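Sim notes: grasping clutter on a toilet tank

Posted 07/02/2020

I have been moving the clutter tests out of the usual tabletop world and into house scenes. The bathroom is the first one I kept. The tank lid is a narrow shelf with a wall behind it, which makes it a harder place to plan an arm motion than a table with free space on every side. The question for this round was whether a policy trained only on wrist camera views would hold up when the thing being grasped fills most of the view.

The policy is the Romesix baseline, unmodified. It takes one wrist image and the joint state, and returns a short chunk of joint targets – 10 steps in the runs reported here. Training data came from 1,877 scripted demonstrations generated in the Trildale scene set. The scripts know the object poses; the policy does not.

Objects in this scene are a banded red and white column, a small brown cylinder and a paper roll. The column is the target and the other two are distractors. Its faces are flat-shaded with sharp edges, and at close range the bands take up so much of the view that the cylinder is easy to lose behind them. 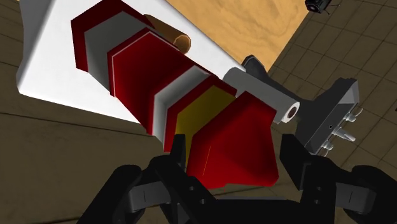
What I changed

The first version cropped the wrist image to a square centered on the fingers. I dropped the crop and kept the full width. Inference got slower by a small margin and the approach got noticeably steadier.

I also changed how the demonstrations end. The original scripts stopped at finger closure, so the policy had no examples of holding still. It would close, then drift. The new scripts hold the pose for 90 control steps after closure before the lift begins. Training on those removed most of the drift.

Camera placement was left alone. The Yeoh mount model puts the view close behind the fingers, and I wanted numbers I could compare with the ones from March.

Results so far

I ran 108 evaluation episodes with the column pose and the distractor poses randomized over the lid. Success means the column is off the lid and still between the fingers when the episode ends. The full-width version beat the cropped one on that measure, and the gap was widest with the cylinder placed right beside the column.

The top grasp is the one the policy favors. The arm goes up, arches over and comes down on the column with the fingers pointing at the lid. Side grasps would need the wrist low and near the distractors, and the scripts rarely produced them. 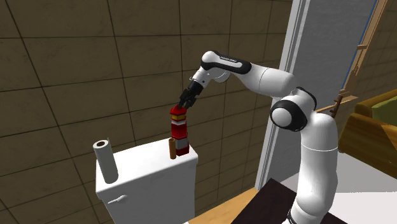

Open problems

Contact is the weak part. The column is a tall prism on a small footprint, and a slight offset at closure tips it in simulation more readily than I would expect. I have not tuned friction – the values are the Flastgate defaults.

The second problem is the reset. When a distractor falls off the lid, the episode continues and can still count as a success. I will split those out in the next batch and rerun both versions with the same seeds.

Comments (3)

Did you try a longer chunk? We saw the opposite of drift with long chunks, more like overshoot at closure.

Reply from the author: Only 10 steps so far. Longer is on the list once the reset is fixed.

Please post the randomization ranges when you split out the fallen distractors.

Recent posts

Trildale scene set: collision mesh cleanup
Logging joint targets without filling the disk
Romesix baseline, first impressions
Seeds, resets and why my March numbers moved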